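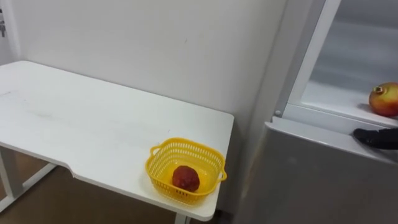

Stocking work at the Pruvside pantry: yellow basket on the table, one piece of fruit in it and another on the refrigerator shelf.

Progress report to the Rurine workplace fund
Pruvside staff pantry, fruit and snack stocking
01/04/2024

Hi all, and thanks for letting me write this one the way I talk. The last report took me forever in the official template and I'm pretty sure it read like a parking ticket.

So, where are we? The arm from Wanix is up and doing fruit on both of our shifts. Since your last payment the log shows 3,047 moves between basket and refrigerator, counting the ones it fumbled. I'd love to give you a clean success rate to go with that, but the way the log marks a retry is still a mess (it sometimes counts a second try as a new move, sometimes it doesn't) and I'd rather hold that number until Wanix fixes it. They say the next software update. I've heard that before, but they've been good about answering the phone.

What I can tell you is how the work feels to the people doing it, and I know that's the part you asked for more of. The pantry has three people on stocking. Before the arm, each of them spent the first part of a shift bending and reaching, fruit out, old fruit off, new fruit in, wipe, repeat. Now one person sets up the basket and keeps an eye on things while the others get to the hot counter earlier. The hot counter line is shorter for it, and we've had nice comments about that from the folks upstairs, who mostly have no idea the arm exists!

Not everybody is thrilled. One of the stockers told me she liked the fruit job -- it was quiet, and it was the one part of the morning when she didn't have to talk to customers. I hadn't thought of that at all when I wrote the application. We've moved her to doing the weekly order and the quality check, which she says is better than the counter, and I'll ask her again next month. I also want to say in writing, because people here ask me every time you folks visit, that no hours have been cut and the agreement with Pruvside management says none will be while the grant runs.

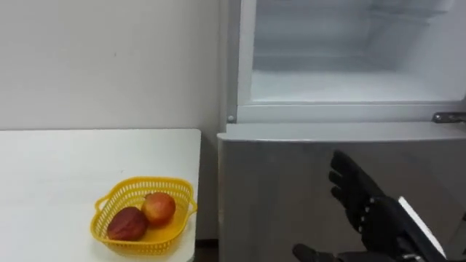
Training took longer than I budgeted for, and most of that was us figuring out what to teach. Wanix gave us a nice binder that starts with the electrical stuff and gets to the fruit somewhere near the back. We flipped it. Now a new person starts at the basket, learning how to load it, and that turns out to matter a lot. With two apples in there they sit right up against each other, one partly behind the other, and between them they take up most of the room inside, so there isn't a lot of space for fingers. The hand on this thing is big! We practice with a couple of pieces at a time and the staff decide when they're ready to go on to mixed fruit. After that comes the refrigerator half of the lesson, which is mainly where to stand and when it's OK to reach in yourself (answer: when the arm is parked, and not one second sooner).

Things that went wrong. The arm was down for two days in the middle of the period with a bad cable, and we stocked by hand the old way. It was fine, but it showed me that our newest hire had never done it by hand, so we've added that to the training too. We also had some bruised fruit early on. Wanix turned the grip down and it's better, though the soft stuff still gets done by a person and I think it should stay that way.

Money. We're under on parts and over on training hours, and the two pretty much cancel out. I'd like your OK to move what's left in the parts line over to training so I can pay people properly for the practice time instead of squeezing it in before a shift. The Butt site wants to send some of their pantry staff over to watch, and I told them yes as long as their own budget covers the hours.

Coming up in April: the log fix, hopefully, and another sit-down with the stockers without me in the room, so they can say what they want. I'll send you their notes as is. I also still owe you the signed safety checklist -- it's on my desk, it's missing one signature, and I'm chasing it.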